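Big Orange Fruit: What's Going On In There?

By Juwita Ginting, for the Setley Kids page

Quick one this month. August, hot, everyone wants fruit. So let's talk about the big orange ones.

What is a fruit anyway?

A fruit is the part of a plant that holds the seeds. That's the main job. Sweet and juicy is a bonus for us, and a sort of bribe for animals. Bird eats fruit, bird flies off, seeds come out the other end. New plant, miles away. Clever. A bit yuck.

Why orange?

Lots of fruits start out green. Green hides them in the leaves while the seeds are still growing. Then the green colour fades and yellows and oranges show up. The orange comes from stuff called carotenoids (say it: ka-ROT-en-oyds). Same stuff that makes carrots orange. Pumpkins too.

Papaya or melon?

People muddle these up when they're whole. Cut one open and it's easier.

Papaya: grows up high, on a plant that looks like a tree with one tall trunk. Soft orange inside. Usually lots of little black seeds in the middle, shiny, a bit like frogspawn. Don't eat the seeds, they taste peppery and horrid.

Melon: grows on a vine along the ground. Cousin of the cucumber! Seeds are flat and pale. Some melons have orange skin, some green, some are stripy.

My nephew Darmawan Setiawan is 7 and says papaya smells of feet. He ate 3 slices anyway.

What is the skin for?

Keeps the wet in and the germs out. Like a raincoat, only the wrong way round. Smooth skin lets rain run off as well. But it can bruise, so no squashing, and no dropping it to see what happens (Darmawan).

Have a look yourself

You need a whole fruit, a table, a tray and a grown up for the knife.

1. Wash the fruit. Yes even if you're not eating teh skin. The knife goes through it.

2. Put it on the table and look before you cut. Is the skin shiny or dull? Any spots? Can you see where the stalk was?
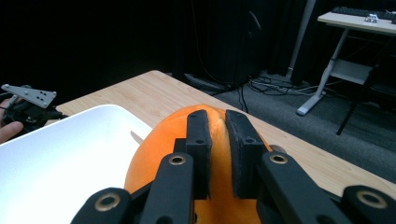 3. Grown up cuts it in half, longways. Look for the seeds. Are they dark or pale? Papaya or melon?

4. Scoop the seeds onto the tray. Count them if you've got the patience. We got to 122 and then it was lunch.

5. Draw one half. Colour the skin, the flesh and the seeds. Then eat the other half, quick, before your brother does.

Leftovers go in the fridge with a lid on, 2 days at most. Seeds and skin in the compost.

Next month: why onions make you cry.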